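About Trimia

We write software for surgical robots. We don't build the robots, which is a relief to everyone who has seen our shelves.

Trimia started in a rented room in Studdale with 2 desks and one working radiator. Evaristo Meléndez had spent years writing motion control for packing machines and wanted a harder problem. He picked stitching. A cardboard box keeps its shape when you pull on it, and tissue has never felt obliged to.

There are 13 of us now, and the radiator has been replaced.

What we make

Our main product is Koltley, a planning and perception layer that sits between the camera and the arm controller. It looks for the needle, the thread and the edges of the wound, works out where the next bite should go, and proposes a path for both instruments. If it isn't sure where the needle is, it stops and says so. We spent a long time on the saying so. Early versions were confident in the way that men giving directions are confident.

Thread is the worst of it. It is thin and dark, it loops over itself, it slides behind an instrument and comes out somewhere you'd rather it hadn't. Most of our perception team's working life goes on thread, and they have stopped talking about it at lunch by mutual agreement. 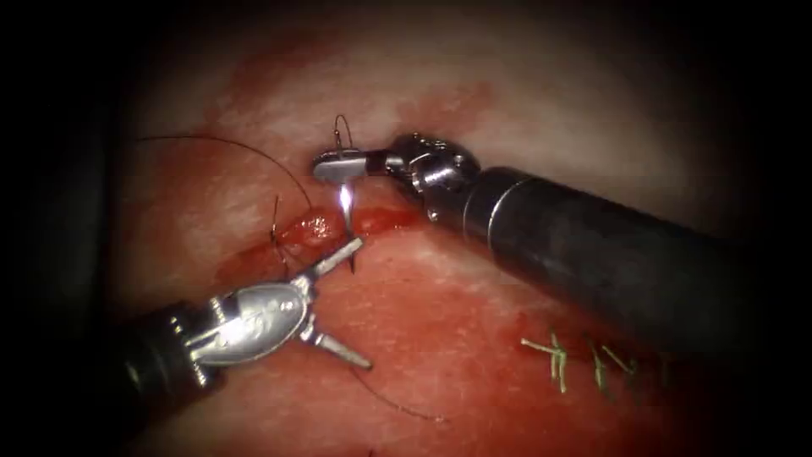 The handover between the two arms comes a close second. One jaw has to let go of the needle only once the other has hold of it, at an angle that will be of some use for the next stitch. Koltley plans two moves ahead for this. Planning three ahead made it slower and gave it ideas.

We also make Alvarado, a replay and labelling tool. It began as a script for our own use and was named after the street where Evaristo used to live. You load a recording, scrub through the joint angles and the video together, and find the exact moment the planner lost the plot. We have 4000 labelled stitches in it so far, each one checked by a person with a cup of tea. Other labs kept asking for a copy, so in July we tidied it up and began licensing it. The undo button now works.

How we work

Nothing of ours is used on patients. Koltley is research software and we sell it to research groups, who get the same build we use ourselves, release notes included. The release notes list what got worse as well as what got better. Our sales adviser has views on this.

Every change runs in simulation first, then on the bench. The simulator is good at rigid things and hopeful about soft ones, so we believe the bench.

Working with us

We're looking for a controls engineer who enjoys force limits and can put up with a hilly walk from Studdale station. Surgical knowledge is welcome but we can teach you the words. Applications and licence enquiries both go through the contact form, which Evaristo reads himself, usually before breakfast.

Page last updated 2024-11-01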